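Skastum River Camp: pre-season walk-through, with comments
28 April 2026 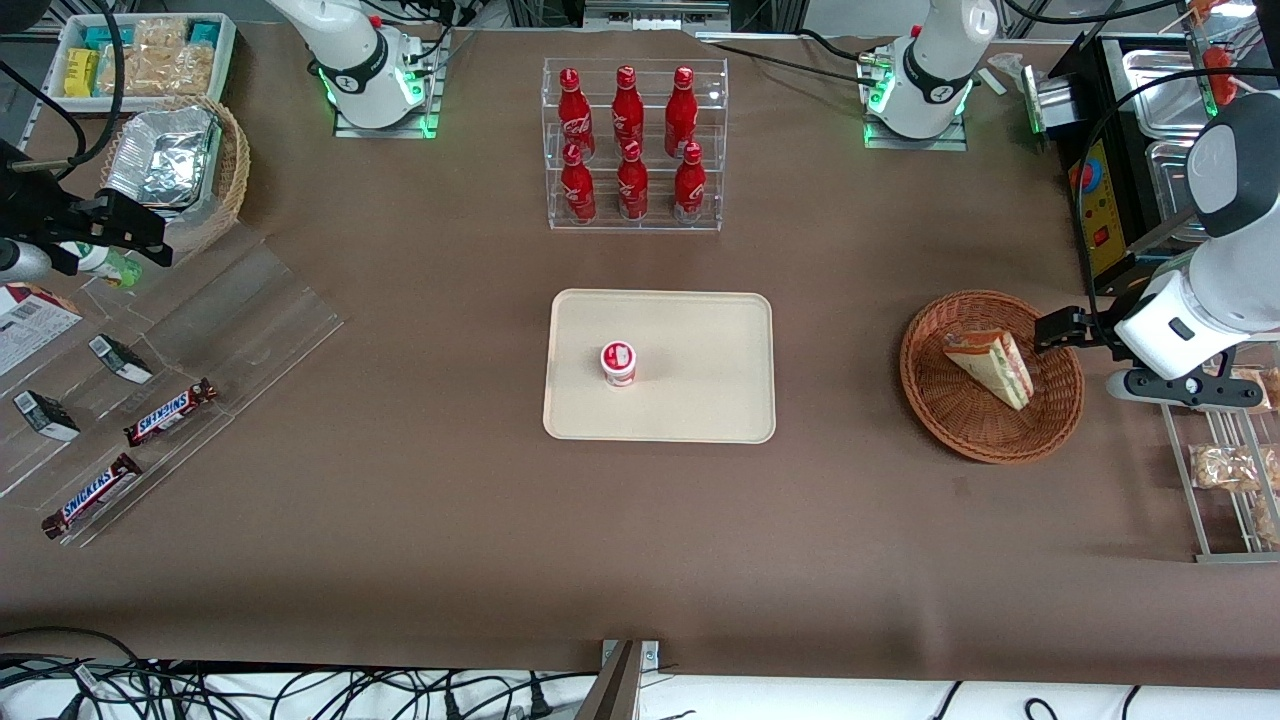 Red Coca-Cola bottles on a two-tier rack, with a sandwich in a round wicker basket.

Scope: guest tents, boats, game-drive vehicles, kitchen, records. Items are marked OK, FIX or NOT SHOWN. The last one means I was told it was fine and could not find anything to prove it. There is more of that on this list than I would like.

VEHICLES

1. Seat belts, all rows
FIX. Front rows good. On the older open vehicle the rear bench belts were tucked under the cushion and stiff with dust. The camp's answer was that guests like to stand up for pictures. I don't doubt it. Pull them out, clean them, and have the guide ask for them at the start of every drive.

2. Spare wheel, jack, wheel wrench
OK on the newer vehicle. FIX on the older one, where the jack would not hold under load. I asked for it to be tried on firm ground with the vehicle in gear, and it sank slowly both times.

3. Radio contact with camp
OK from the airstrip. NOT SHOWN from the far side of the river. The brochure says "constant radio contact." I would take out the word "constant" until somebody drives over there and calls in.

4. First aid kit
FIX. Box present, seal broken, contents list missing. Burn dressings expired in March. A kit without a list can't be checked by the person who grabs it in a hurry.

BOATS

5. Life jackets
FIX. The boat is rated for 8 passengers and there were 8 adult jackets aboard, which looks good on paper. There were no child sizes, and the camp takes families.

6. Engine cut-off cord
OK. Clipped on, tested, engine stopped.

7. Distance from hippos
NOT SHOWN. I was told the guides "know the river." They may well. There is no written rule, so a new guide would have nothing to read. Write down a minimum distance and what to do when the channel is too narrow to keep it.

GUEST TENTS AND PATHS

8. Path lighting
FIX. The Plumen lanterns between the dining tent and the far tents work, but they are set so low that grass already covers a few of them. Cut the grass or raise the lanterns. Guests are supposed to be walked to their tents after dark in any case. See next item.

9. Escort after dark
NOT SHOWN. The welcome sheet says an escort is always provided. The night roster has 2 people on it, and one of those is also listed as watching the generator. I don't see how both jobs get done at the end of dinner.

10. Tent zippers and floor seams
OK, apart from the tent nearest the landing, where the bottom corner will not close. A snake would not need a bigger invitation. Fix before that tent is sold.

11. Whistles or air horns
OK. One by each bed. The card that explains the signals is printed in very small type. Reprint it.

12. Fire extinguishers
FIX. Gauges in the green, but two are hung behind folded chairs. The tag on the one at the dining tent carries the number 453 and the service sheet has no such number. Either the tag or the sheet is wrong, and I was not given a good guess as to which.

KITCHEN AND WATER

13. Drinking water
NOT SHOWN. The Tapsell filter is fitted and running. The cartridge change log is blank from the first line down. "Changed regularly" is not a date.

14. Cold storage
OK at the time of the visit. Thermometer in place. I'd like to see a week of readings with guests in camp before calling it settled.

15. Food kept away from tents
FIX. Monkeys and baboons learn fast. Snack boxes were being stored in the luggage shed, and its door does not latch.

16. Gas bottles
OK. Outside, upright, chained.

RECORDS

17. Guide licenses
OK. Originals seen, all current.

18. Evacuation plan
FIX. The plan names Grolow Air as the charter and gives a phone number. I called it and got a recording saying the number was not in service. The plan also puts the nearest hospital 150 km away by road, with no travel time. In the rains the time matters more than the distance.

19. Guest waivers
OK as paperwork. A signed waiver does not fix a jack.

RESULT

Not ready to open as it stands. Items 2, 4, 5, 9, 13 and 18 must be closed before the first guests arrive, with something in writing for each. The rest can follow during the first weeks. I have been told that most of this is "already in hand," and I will mark it that way once the logs, receipts and roster are in front of me.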